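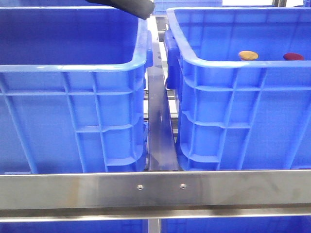
What do I need to have in place before ordering a Bilier crate-picking station?
A level floor, a grounded power outlet on its own circuit, compressed air if you choose the air-driven gripper, and a decision on which crate you are going to use. The crate decision comes first. Most of the other numbers in the quote depend on it.

Bilier crate-picking station
Sold and serviced by Clellgate

Bilier is a single-arm station that picks small items out of open crates held in a rack. It is made for sites that already store in plastic crates and want to keep them. The arm reaches in from above, so the crates stay where they are during a pick.

What is in the base price
Arm, controller and stand
One gripper with two sets of fingers
Camera mount and wiring
Rack section for four crates, two up and two down
Installation and three days of training on site

What is not in the base price
Crates
Floor work and guarding
Connection to your stock system
Freight

Buyers often budget for the arm and leave the rack for later. We advise against it. The rack sets the reach, and the reach decides which arm you are quoted for. If you already own a rack, send us a drawing with the post spacing and shelf heights. Our standard section has a center-to-center crate spacing of 673 mm. Other spacings can be built, and they are quoted separately.

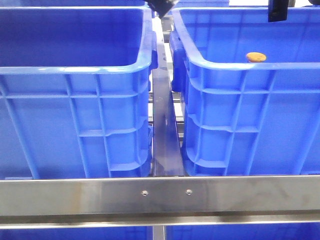 The same goes for crates from more than one supplier. Two crates sold under the same nominal size can differ in rim height and wall angle, and the arm has to be taught for each one. Put the cost of a single crate type in the first-year budget if your present stock is mixed. It is normally less than the cost of teaching and maintaining several types.

Sending samples
Before we give a fixed price we run your items in our test room. Please send the smallest, the flattest and the heaviest item you expect to pick, in the packaging they will really have. Flat items near a crate wall take the most test time. Tell us if an item marks or crumbles easily. Éabha Ó Súilleabháin handles sample shipments and will send a return label.

A standard test is 500 picks per item type. You get the log, the list of missed picks and a note on which fingers were fitted. There is no charge for the first test. A repeat with changed fingers is charged at the hourly rate in the quote.

Running costs
Finger pads are the main wearing part. Plan on checking them every 1000 hours and keep one spare set on the shelf. Controller software updates are included for three years. After that you can take a service agreement or pay per visit.

The Wuvano software link is optional. It passes order lines to the station and sends back what was picked. Sites with a low order count often start without it and type in the orders by hand. The link can be added later at the same price.
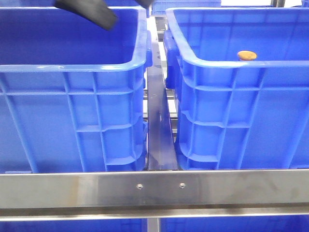 Page last changed: 2026-07-29

Lead time and payment
Stations on the standard rack ship sooner than stations on a special one. The date in your quote holds for as long as the quote does. Payment is split in three: on order, on shipment and on acceptance. Acceptance is done at your site, with your crates and your items, against the pick list agreed in the quote.

Leasing goes through Blöndal. They ask for the same drawing and item list as we do, so one set of papers is enough. The rack can be part of the lease. Crates can't.

Planning the space
Leave room to walk behind the rack. Crates jam now and then, and somebody has to reach the far side. Allow for guarding on every open face unless your risk assessment says otherwise. Mikkel Fogh can look over a floor plan before you order, and a hand sketch with measurements will do.

If you plan to add a second station, say so at the start. A shared stand and one longer rack come out cheaper than two separate sets, and the power supply can be sized for both.

Comments from buyers

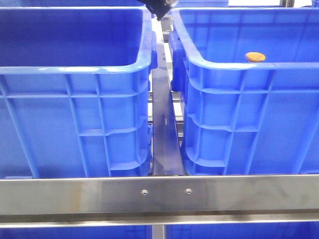
Vilhjálmur Oddsson: We went over budget on the guarding, which we had down as a minor item. I would get that price before signing for the arm. The sample test was worth waiting for, and we changed fingers after it. Could the page say whether the second set of fingers can be swapped for a different type at order?

Reply from Clellgate: It can, at no extra charge, up to the date the order is confirmed. After that the fingers are billed as a spare part. Ask for the guarding price on the same form as the rack, and both will come in one quote.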